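Household Textiles and Storage
Unit 6 handout: Does the basket do anything?
Revised Sunday, June 25, 2023

Read this before the session and bring your own basket, whatever is in it.

The usual advice on small laundry goes like this: buy a basket, put things in the basket, feel better. The Florkari leaflet in your packet says it in 539 words and sells three sizes along the way. I would like you to read it with a pencil and mark every claim that comes with any support. My own copy has one mark on it, and that is next to the price.

What a basket does is hold things off the floor. Whether it keeps them in good shape depends on what goes in and how. Crumpled cloth in a slotted basket is still crumpled cloth. The slots let air reach the outside of the heap, and I have yet to see good evidence that much of it gets to the middle.

6.1 Soft items

Cloths, light tops and scarves can be dropped in if they are going to the wash. If they are clean, fold them first. Leaflets tend to blur these two cases, and most of the trouble in last October's term papers came from the same mix-up. Watch the rim too. A corner left hanging over the side catches on whatever passes, and a slotted rim may snag a loose knit.

6.2 Shaped items

Caps are the hard case. A cap has a brim and a crown, and they want different things. Brulline's guide says to nest caps inside one another. Urkon's says never to do so. Neither gives a reason I would accept from a student. My advice, which you are free to test, is to handle a cap by its sides, look at the lining before anything else, and put it in last so nothing sits on the crown.

6.3 Gloves

Work gloves are often sold in the same aisle as baskets, and I suspect that is the whole reason the leaflets tell us to store them together. Keep them out. Grit from a palm will get into everything else.

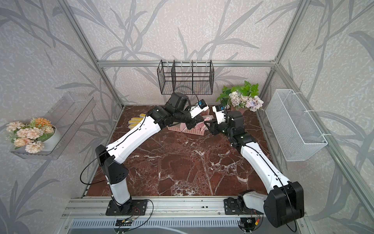

Pink cloth at the basket, gloves on the floor; next, a pink cap, lining showing.
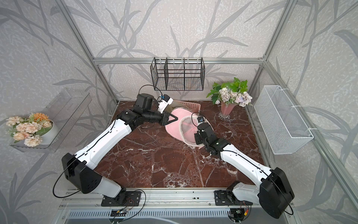

Rahman disagrees with me on 6.2 and asked for space to say so: a cap that has been worn all summer has already lost whatever shape it had, so it may as well go in first, at the bottom, where its crown makes a handy bowl for socks. The fuss over brims, on this view, comes from people who own one cap and never wear it.

I am not persuaded, but I have no figures to set against it. Try both at home and write down what you see.

For the session

Pack one basket twice, once with the cap first and once with it last. Leave each for a night. Note any new crease in the brim or dent in the crown, and say so plainly if you find no difference.

Write up the result in 500 words. Do not cite the leaflets as evidence; cite them as things that were claimed. The write-up carries 50 points, and a null result can earn all of them.

Baskets go back on the low shelf by the door.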